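Kettler 7-inch or the Brullier for a first scope?

Posted by dimsky_ohio

Looking to spend under 3000 all in, mount and camera included. I've gone around in circles on this since March. Mostly planets, some galaxies if the neighbors ever turn off their floodlight. The old desktop will do the stacking.

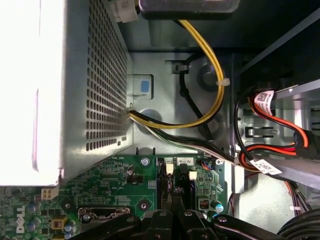
gibbous_gus wrote:
Kettler, easy. The Brullier is a lovely tube sitting on a mount that shivers when a moth goes by. You'll spend your evenings waiting for Jupiter to hold still.

tidal_locke wrote:
Gus has hated that mount since the day it was announced. Mine is fine. Take the center column down a bit and don't breathe on it.

gibbous_gus wrote:
"Don't breathe on it" is quite the selling point.

dimsky_ohio wrote:
What about galaxies though? I had my eye on NGC 2861 for some reason. I think I just liked the picture in the book.

parfocal wrote:
In either scope, by eye, from town, that's a rumor of a smudge. Put a camera on it and be patient. Start with M81, which at least wants to be found.

Also leave room for the Stolura filter. It's 99 and does more for Mars than any eyepiece I own.

tidal_locke wrote:
Disagree on the filter. It makes Mars orange. Mars was already orange.

parfocal wrote:
It brings out the dark markings, you heathen.

nightjar_b wrote:
Is anyone still running Trollix for capture? The last update moved the gain slider somewhere I haven't found yet.

gibbous_gus wrote:
Second tab, under "Session." Same place as the dew heater, naturally.

dimsky_ohio wrote:
OK, leaning Kettler. It's been cloudy ever since I typed the word "telescope," so no rush.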